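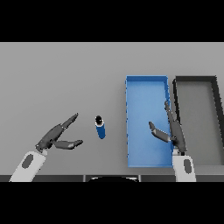 1/ Canned tomatoes, a thread. I cooked through 10 cans from the Lorkwood discount store over the past month and kept notes.

2/ Whole peeled cans were better than diced in almost every pot. Diced tomatoes are usually treated with calcium chloride so they hold their shape. Good for chili, bad for a smooth sauce.

3/ Read the ingredients. Tomatoes, juice, salt, maybe citric acid. If there is sugar on the list I put it back.

4/ My base sauce: one large can, half an onion, butter, salt. Simmer 45 minutes with the lid off. Crush with a spoon near the end. Take the onion out or leave it in – I leave it in.

5/ Sylvain Pruvost asked if you can do it faster. You can. Use a wide skillet and more heat and stir a lot. It tastes sharper, so add a little more butter.

6/ Leftovers: move them to a glass jar or a plastic tub. Don't keep them in the open can. In my fridge they last four days. Frozen flat in a bag, they last until I forget them.

7/ Tomato paste. I used to waste most of every can. Now I freeze it by the spoonful on a tray and put the lumps in a bag. Two lumps go into a pot of beans.

8/ Dented cans: a small dent in the side is fine. A dent on the seam, a bulge, or any leak goes in the trash. Don't taste it to check.

9/ Several people asked about the soup from December. Same base sauce, plus 2 cups of stock and a handful of rice. Cook until the rice is soft. I'll post the bean version next.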